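Desk organiser

A desk organiser (also desk tidy, desktop caddy or, in older catalogues, pen tray) is a small open or part-open container, divided into compartments, kept on a table or desk to hold pens, clips and other small things. The commonest household form today is a moulded plastic tray, often with one or more shallow drawers beneath it. It is sold as a cure for clutter, a claim for which there is little good evidence.

Name

"Desk tidy" is the usual term in British shops, though "organiser" has gained ground since sellers began to write their labels for several countries at once. The two words are used for the same goods. Attempts to separate them, with "tidy" kept for open pots and "organiser" for anything with a drawer, appear in some trade lists but are not followed by buyers or by most sellers. "Caddy" usually implies a handle, but not always.

Origins

Popular accounts trace the desk organiser back to the writing box, the portable case in which ink, pens and sealing wax were carried. The link is plausible but loose. A writing box was meant to be shut and moved; a desk organiser is meant to stay open and stay put. The inkstand is a closer relative, having fixed places for a few named tools, and the printer's type case is sometimes put forward as well, mainly on the grounds that it has compartments.

The claim, repeated on many shopping sites, that the plastic tray with a drawer was first made by the firm of Clavent cannot be confirmed. Clavent's own catalogues are undated, and the earliest one known to collectors already describes the article as "our improved model", which suggests that something came before it. Cristóbal Barrientos, whose short history of household containers is the source most often quoted, gives the Clavent story on one page and doubts it on another.

Construction

Most trays are made from a stiff plastic by injection moulding. White and clear are the usual colours. Where drawers are fitted they are often see-through, so that the contents can be found without opening them. This works while the drawer is nearly empty and less well afterwards, when the things at the front hide those at the back.

The upper tray normally has at least one deep compartment in which pens and markers stand upright, and several shallower ones for small items. Makers tend to quote the number of compartments as though it were a measure of quality. The Balogun range ran to a model with 34, many of them too narrow for an adult finger, and it was withdrawn after one season. Models with six are far more common and seem to satisfy most households.

Dividers may be fixed or removable. Removable dividers are advertised as allowing the tray to be "adapted to any need". In practice they are usually set once, on the day of purchase, and several reviewers have noted that the spare dividers end up being stored in the drawer.

Contents in use

Advertising shows the organiser holding matched pens, paper clips and a pad of notes. What is found in household trays is more mixed. Markers do generally stand where they are meant to. The shallow compartments attract sweets, sachets, batteries, single screws, erasers and small wrapped goods, and the drawer takes in whatever has no other home: sticks, balls, short lengths of tube, keys to unknown locks.

Normand Gosselin, writing in the household review Tusurden, surveyed 46 home trays and reported that in most of them the writing tools were outnumbered by other things. His sample was drawn from readers who had written in to complain about clutter, and so can hardly stand for homes in general. The survey is nevertheless quoted widely, often without that warning, and once with the figure given as 1000.

Gosselin also proposed that each compartment has a "founding object", the first item placed in it, which decides what will be added later. The idea is attractive and has been taken up in several guides to tidying. No test of it has been published, and Gosselin himself later called it a remark.

Claimed benefits

Three separate claims are commonly run together: that an organiser saves space, that it saves time, and that it makes its owner tidier.

The first is true only in a narrow sense. Upright storage takes up less of the table than the same pens laid flat, but the container adds its own bulk, and a tray with drawers may cover more of the surface than the things it replaced. The second depends on the user remembering which compartment holds what. The third has the weakest support. Larger articles do not fit in the tray at all, and a table may carry a well-filled organiser with drinks cans and kitchen tools lying beside it.

A leaflet issued with the Brirnetia two-drawer model promised "a clear desk in minutes, for good". The words "for good" were missing from the second printing. The maker gave no reason.

Care

Plastic trays can be washed by hand in warm water with a little washing-up liquid. Ink from uncapped markers may stain white plastic for good, and the scouring pads sometimes recommended for this leave scratches that hold more dirt. Clear drawers cloud with age. Advice to restore them with toothpaste is common and poorly supported.

On a cloth-covered table the tray may drag the fabric when the drawer is pulled. Rubber feet help on bare surfaces and make little difference on woven ones.

See also: Pen pot; Inkstand; Sewing box; Cutlery tray; Writing box

Page last revised 28 Jun 2019

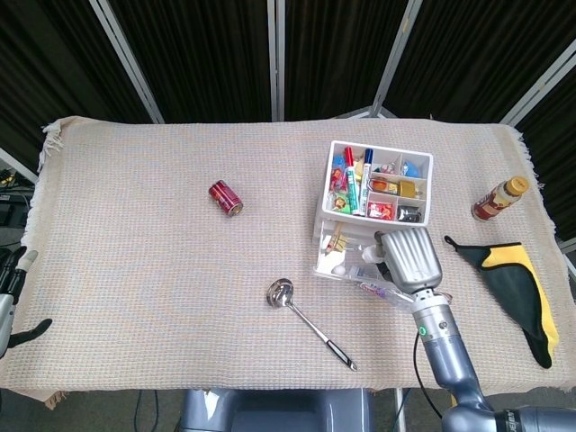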